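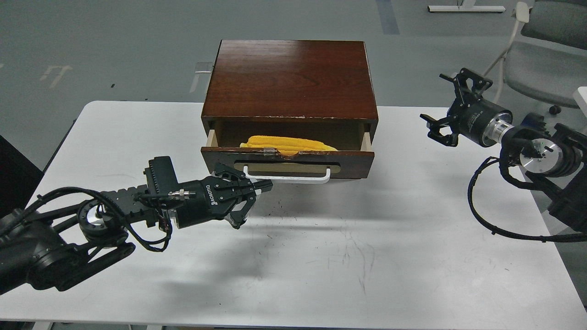 7월 작업 노트: 소형 서랍장 보수

Murkville 쪽에 넘길 작은 목재 서랍장. 적갈색 유광 마감이고 서랍은 하나다. 상판 나뭇결은 상태가 좋아서 그대로 살리기로 했다. 문제는 상판 앞쪽 모서리. 칠이 까져서 밝은 속살이 군데군데 드러나 있다. 전체를 벗겨내고 다시 칠하는 안도 있었지만 광택이 아직 괜찮으니 모서리만 부분 보수로 간다.

오전에 한 일
- 서랍 안쪽 먼지 제거. 안쪽 옆판은 합판이고 마감이 없어서 물걸레는 쓰지 않고 마른 솔로만 털었다.
- 안에 노란 천을 접어 넣어 둠. 서랍을 여닫을 때 천이 뒤로 밀리는지 볼 것. 밀리면 더 작게 접는다.
- 흰색 손잡이 유격 점검. 오른쪽 나사가 조금 헐거워서 조였다. 너무 세게 조이면 밝은 색 판이 눌리니 손드라이버만 사용.

서랍은 14cm까지 빼면 앞쪽이 처지기 시작한다. 그 전까지는 문제없다. 레일이 없는 구조라 바닥면에 초를 문질러 두었고, 처음보다 훨씬 부드럽게 나온다. 다만 닫을 때 마지막에 왼쪽이 살짝 걸린다. 옆판을 갈아낼지 고민했는데 습도 때문일 수도 있어서 이틀 두고 다시 보기로 했다. 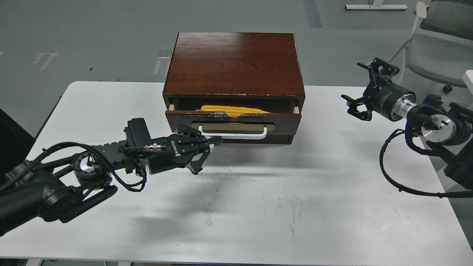 모서리 보수는 Claretti 왁스 스틱 두 가지 색을 섞어 쓸 생각이다. 자투리 나무에 먼저 발라 보니 진한 쪽만 쓰면 너무 붉게 뜬다. 밝은 색을 먼저 채우고 진한 색으로 덮는 순서가 나았다. 까진 자리는 200방 사포로 가장자리만 가볍게 정리하고, 멀쩡한 윗면에는 사포가 닿지 않게 한다. 지난번 Skovumby 의자 때 여기서 실수해서 광을 전부 다시 냈다.

서랍 앞판 위쪽의 투명한 조각은 아직 떼지 말 것. 떼어낼 때는 드라이어 약한 바람으로 데운 다음 옆으로 천천히 당긴다. 자국이 남으면 Kuipers 세정제를 면봉에 묻혀 닦고, 눈에 안 띄는 곳에서 먼저 시험.

흰 작업대는 긁힌 자국과 펜 자국이 꽤 많아졌다. 펜 자국은 알코올로 좀 지워지는데 긁힌 건 어쩔 수 없다. 왁스 작업 전에 종이를 깔아야 한다. 작업대에 직접 메모하지 말고 이 노트에 적어 주세요.

남은 일
- 모서리 왁스 채우기, 굳은 뒤 마른 천으로 광내기
- 왼쪽 걸림 재확인
- 서랍장 밑면에 펠트 붙일지 Murkville에 문의

댓글 2

나무결: 초 대신 비누를 발라도 잘 나갑니다. 저는 하얀 가루가 생겨서 결국 초로 돌아왔지만요.

서랍수집: 저희 집 것도 닫을 때 한쪽이 걸리는데 장마 끝나면 멀쩡해져요. 갈지 말고 기다려 보세요.

이 사이트는 쿠키를 사용합니다. 계속 이용하시면 쿠키 사용에 동의하는 것으로 간주됩니다. [동의] [설정 변경]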